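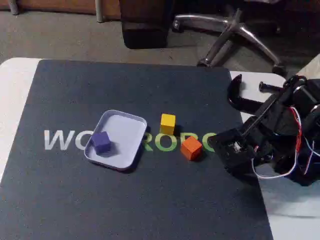 Annapurna Pisharody wrote in to say that her arm missed every pick on one side of the mat and hit every pick on the other, and that retraining the detector had made no difference. She asked which setting to change first.

Reading time: 3 minutes

Leave the detector alone. A fault that depends on position usually sits in the calibration between camera and table. The tips below are for small bench arms driven from Marar, but they carry over to most planners.

Calibrating
Touch the arm to known points near the corners of the work area as well as the middle. Three points will give you a fit, but no useful check on it; 16 spread over the mat will show where the error grows. Save the residuals with the file. If one point is more than 2 mm out, measure that point again before you touch anything else.

Colour thresholds
Set them in HSV, with auto white balance and auto exposure switched off. Orange and yellow lie close together in hue, so sample both under the same lamp and leave a gap between the two ranges. Purple on a navy mat is the awkward pair - use saturation and brightness as well as hue. Printed lettering on a mat will pass a loose threshold. Filter by blob area, then by shape.

Cube angle
A cube seen from above looks the same every quarter turn. Fold the measured angle into the range -45 to 45 degrees before it goes to the wrist, or the planner will sometimes ask for a long, pointless rotation. If the gripper has one fixed finger and one moving finger, offset the target by half the cube width towards the moving side.

Trays
Enter the rim as a collision object, even a low one. Cusus ignores anything under its minimum obstacle height, so lower that value first. Place from directly above and keep a list of filled spots in the task state; the camera's view of the tray is often blocked by the arm itself.

Logs
Write one line per attempt: target, planned pose, reached pose, gripper width on closing. A width near zero means a miss. The last Rusach log had 1,199 lines and could be sorted by that column in a spreadsheet.

Milusport drops its serial buffer on reconnect. Send the home command again before the next pick.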